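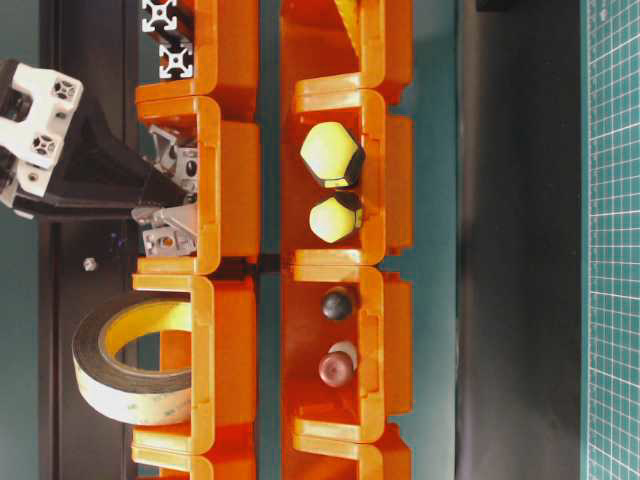 February, evening

Back at the bench at Akthorpe by half past eight. Heating was off in the corridor again but the room itself was fine. Na-rae Ma had already turned everything on and homed the arm, so I sat down at the controls with my coat still on and did the first batch like that.

The job is the same as last week. I drive the arm with the hand controller and move parts between the orange bins, and the system records what I do so the policy can be trained on it. We had 1,112 good episodes when I came in this morning. The target for this task is 3,000. Na-rae wants them by the end of next month, and I think that will be close.

Mornings are better than afternoons. My wrist is loose and I don't overthink the approach. The hard part is still the rim. If I come in low the fingers catch the lip of the bin, and if I come in high I have to drop straight down, and then the recording has a long pause in it where I'm lining up. Na-rae says pauses are worse than bumps. The policy learns the pause and then sits there over the bin doing nothing. She showed me this on the Surnow run from the fall, where the arm would stop at the edge for several seconds every time, because whoever was driving had stopped there too. I'm fairly sure that was me.

So today I worked on keeping it moving. I picked a line from the left, over the wall and down, and tried to do it at one speed. The first hour was bad. I threw out a lot of takes. After that I stopped watching the fingers and watched the part, and it got easier.

The yellow caps are all right to pick up as long as the fingers close across the flats. If I get them on the corners they turn. The round knobs are the ones I don't like. They roll when I touch them off center, and then I'm chasing them along the wall of the bin. Na-rae told me to leave some of the chasing in. She wants the policy to see what a recovery looks like. I asked how many and she said use my judgment, so I kept the short ones and deleted the ones where I got annoyed, which you can see in the motion if you play them back.

Lunch at my desk. Leftover rice and the end of the soup. Called Mom, who wanted to know if the car had been looked at. It hasn't.

In the afternoon the Lutix software dropped the connection twice. The second time I lost the episode I was on and the one before it had no gripper signal, so both are gone. I restarted it, homed the arm again and checked the finger opening against the paper sheet. It was off by 2 millimeters. I don't know how long it had been off. I wrote it in the log and marked the batch from after lunch so Na-rae can look at it before it goes in with the others.

Someone from Bepari came by at four to see how it's done and asked to try. He drove it the way everybody does at first, with big fast moves and then tiny ones. He got one cap across and looked pleased. I didn't record any of it.

Finished at twenty past six. The count is 1,454, with the marked batch included, so it may go down tomorrow. My thumb is sore from the trigger. I'm going to try the other grip in the morning and see if it holds up for a full batch.

Need to buy bread and call the garage about the car. Bed early.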